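Open day at Resach, Felley

I went to the December open day at Resach, a short terrace of former mill houses on the edge of Felley. The houses have been refitted over a long period to make them warmer and cheaper to live in, and twice a year the trust that owns them lets people in to look. I live in an old terrace myself and have been putting off a decision about the walls for years, so I wanted to see what other people had done and ask what they would do differently.

Getting there

The nearest station is Org. From there it is a walk along the river path and then up through the churchyard. The path was muddy after the rain and I would take boots next time. There is a bus, but it did not fit with my train in either direction. Anyone driving should use the field below the chapel, as the lane past the terrace is too narrow for parking and the residents need it.

Doors opened at 10. I arrived a little before and waited in the porch of the chapel, where you sign in and pay. Entry is £3, which includes a printed plan of the terrace and a hot drink. The plan is good. It marks which walls have been insulated and on which side, where the pipe runs go, and which windows are original. I have kept it.

The tour

There were 3 houses open. You go round in a small group with a guide and are then allowed to go back on your own to any room you want to see again. I would recommend doing both. The guided part moves quickly, and most of what I found useful came from going back in and looking at the corners.

The first house was the most heavily altered. The outside walls at the front could not be touched, for planning reasons, so all the insulation has gone on the inside. You lose some depth from each room. In the front room it hardly matters. On the stairs it matters a good deal, and the guide said they had gone thinner there and accepted a colder wall. The window reveals are splayed to let more light in past the extra thickness, which I thought was well done.

Much of the talk in this house was about skirting and sockets. When you thicken a wall, everything fixed to it has to come off and go back on again. In some rooms they moved the sockets forward with new boxes set into the lining. In others they used surface boxes so that the layer behind would not be cut. The guide's advice was to draw up every socket, pipe and radiator bracket before ordering anything, and to decide about each one separately. I have not done that for my own house and can see now that I should. 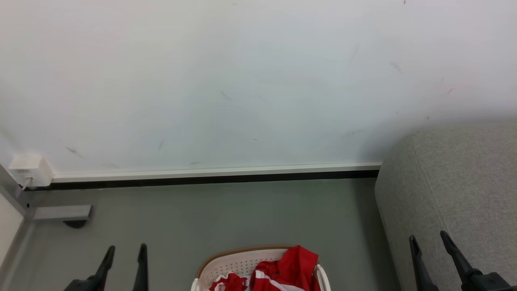

Wall and skirting board, with a small outlet box low down at the left-hand end.

Several people asked about paint. The trust used an ordinary vinyl emulsion in the first rooms and has been changing over to a more breathable one as rooms come up for redecoration. Nobody claimed a great difference from the paint alone. They also said that any matt white wall in a house with people living in it will mark, and that you have to be prepared to touch it in every so often. One woman in my group was hoping for a wipeable paint that was also fully breathable, and was told that she would probably have to choose.

The second house has had the least done to it. It has loft insulation, draught strips, shutters on the front windows and a new back door. I was surprised how comfortable it was. There was a stove lit in the back room, so it was not a fair comparison, but even upstairs the air was not unpleasant. The shutters are new but copied from a pair found in the attic. They are closed at dusk, and the residents told the trust they made more difference than anything else on the list. If I did nothing more than shutters and the back door I think I would be pleased with the result.

The floor in this house was taken up at the front and insulated between the joists with wool held in netting. It was done from above because there is no crawl space to speak of. Some of the old boards split on the way up and had to be replaced, and you can tell which ones they are. I did not mind this. A man behind me did, and said so at length.

The third house is the newest project. It was finished in the autumn and has a mechanical ventilation unit in the loft, with ducts running down through what used to be a cupboard on the landing. The unit made a faint hum that I could hear on the landing and not in the bedrooms. Filters are changed from a hatch, which you reach with a step stool. I asked how often this was done and got a slightly different answer from each of the two people I asked.

Damp and drying

The talk after the tour was held in the chapel and was mainly about moisture. I will set down what I can, as it was the part I had come for.

An old solid wall will take in some damp and give it up again, provided there is air moving on one side or the other. The trouble starts when a house is sealed up for warmth and the household goes on producing the same amount of steam. Cooking and showers are the sources people think of. Drying clothes indoors was said to be the one they forget. In a house with small rooms and no outside space, a load of washing on a rack will put a lot of water into the air over a night, and it goes to the coldest surface it can find. In a part-insulated house that is often a window reveal or the wall behind a wardrobe.

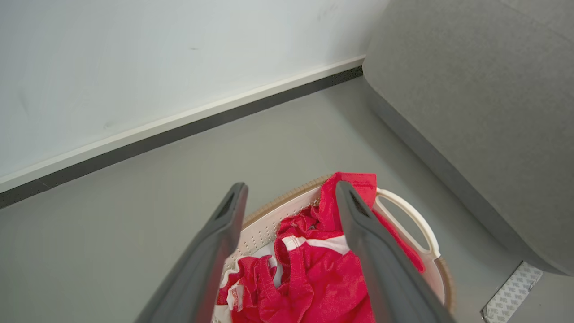
The trust has tried a number of ways round this. There was a shared drying room for a time in the old wash house at the end of the terrace, but people did not like carrying wet things down the lane in winter and it fell out of use. After that they fitted pulley racks over the stairs in one house, on the theory that warm air rises and there is a vent at the top. It works, but the stairs are dark enough already and the tenants were not keen on ducking under sheets. What they have settled on is a tall ventilated cupboard with slatted shelves and a small extract fan controlled by a humidity sensor. They call it the Suline cupboard, after the farm where they first saw one.

I liked the Suline cupboard a great deal. It takes up no more room than a wardrobe. The door has a gap at the bottom to let air in and the fan draws it out at the top. There is no heater. The speaker said thick items take a night and part of the next day, and thin ones are ready by morning. The cost of making one came mostly from the ducting and the hole through the wall. If you already have an extract fan nearby you may be able to share the duct, though they advised asking an electrician before doing anything with the controls.

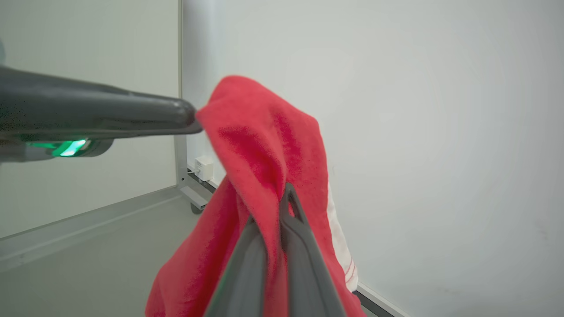 Red towel. Heavy fabrics like towels were a frequent topic in the questions.

There were questions about whether towels should be spun twice. The answer was yes, if the machine allows it, and that the second spin costs very little compared with the water it gets rid of. Someone else asked about plug-in dehumidifiers. These were thought to be fine as a stopgap, and a good deal better than leaving a wet rack in a closed bedroom. The speaker's only warning was to check the noise before buying, and to empty the tank before it trips out in the middle of the night.

The garden and the tank

Behind the terrace is a long shared garden, with a rainwater tank at the top end fed from the back roofs. It holds 4000 litres and supplies the garden taps. They looked at plumbing it in for the toilets and decided against it on cost. The overflow goes to a ditch and then to the mill stream. It was running hard when I was there and the lower path was partly under water, so I did not get as far as the orchard.

The compost bays are made from old floor joists taken out of the houses. The vegetable beds were mostly bare, apart from leeks and a row of kale that the pigeons had been at. There is a good view back to the houses from here. You can see the chimneys, and where the slates have been replaced on the third roof.

Practical notes

Wear shoes you can get off easily. They ask you to take them off in all the houses and there is nowhere to sit in the first hallway.

The stairs are steep throughout, and in the second house there is a rail on one side only. The chapel and the ground floors can be reached with a wheelchair if you come in from the lane. The garden cannot, at least in winter.

Soup and rolls were on sale at midday and had run out by the time the talk ended. The Felley shop shuts for lunch. There is a pub in Org near the station which does sandwiches.

Photographs are allowed in the houses. Please ask if residents are at home.

The next open day is expected in early summer and the trust puts the time up on the chapel noticeboard. I mean to go back for it, mainly to look at the window reveals in the first house again with a tape measure, and to see the orchard if the path is dry.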